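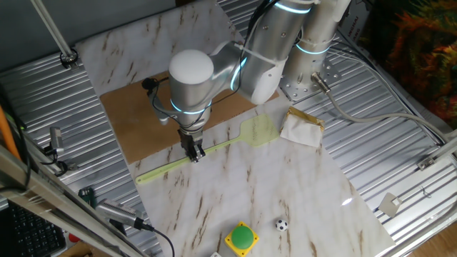 Fly swatter

A fly swatter (fly swat, if you grew up near me) is a hand tool for squashing flies: a flat head full of holes on the end of a long, thin handle. I've looked after this entry on the Ludley household wiki since June, and I'm still fond of the subject!

Design

The holes matter most. A solid paddle pushes a cushion of air ahead of it and the fly feels it coming, but a mesh head lets the air slip through. Heads are usually rectangular, and plastic is the everyday choice (wire and leather ones turn up too, and my nan swore by leather).

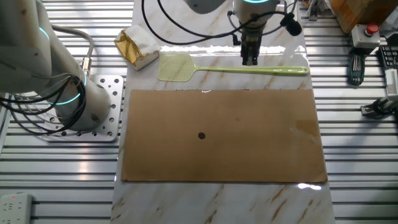

Pale green plastic swatter with a rectangular mesh head, beside a small box in gold foil.

Colour makes no difference as far as I can tell. Évan Guérin, who edits our Fidside pages, favours dark ones and we've argued about it over 30 messages.

Use and care

Flick from the wrist, and aim a touch behind the fly, as it tends to jump backwards on take-off. Go easy on glossy benchtops. Warm soapy water and an old toothbrush will clean the mesh, and please don't store it with the cooking utensils (my brother does).

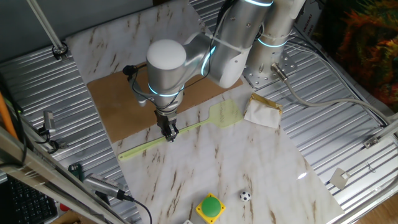
Fly swatter lying diagonally, handle to the lower left, with a black-and-white soccer ball and a green dome button nearby.

See also: Flypaper; Flyscreen; Marchal bottle trap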